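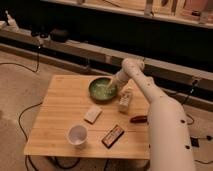

The arm on whisking duty at Plallodden.

Tea Host (part-time, 19 hours a week)
Leckie Tea Rooms, Plallodden site

We are looking for someone to work alongside a robot arm that whisks matcha. It doesn't talk, it doesn't take a lunch break and it has never once asked a customer how their mother is getting on. That last part is the job.

Some background. Last February we handed the whisking to the arm, which runs on a control package called Tindovon. Our hosts used to do it all by hand, and on a busy week that came to 1,515 bowls and a good deal of wrist strapping. No posts were cut. What did change is how the day goes: less time bent over a bowl, more time out front, and a new and slightly humbling habit of tidying up for a machine.

You will set out the table before each run, and the arm is fussy about it. A bowl put down a thumb's width from its mark is, as far as the arm is concerned, in another country. 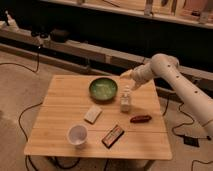

You will also taste what comes out and say if it's wrong. Ailsa Cowie, who ran the whisking side for years and now trains the hosts, wants people who will press the stop button without forming a queue of apologies first. Stopping the arm is never held against anyone. Letting it serve a poor bowl might be.

The rest is ordinary tea room work: orders, washing up, stock, wiping down, explaining to children that it can't wave.

You don't need a technical background. Calum Yule from Trureo looks after the software and would prefer that you left it alone. You do need to be able to whisk a decent bowl by hand, or be willing to learn, as there are mornings when the arm sulks and the customers turn up anyway.

We pay the same hourly rate as before the arm arrived, plus a £300 training payment once you've finished your first month. Staff asked for that and got it. They also asked to name the arm, and talks continue.

Shifts start at 8am. To apply, send a CV and a short note to Ailsa at the Plallodden site -- under 1,000 words, please, she reads them on the bus. Tell us about a time you worked with somebody difficult.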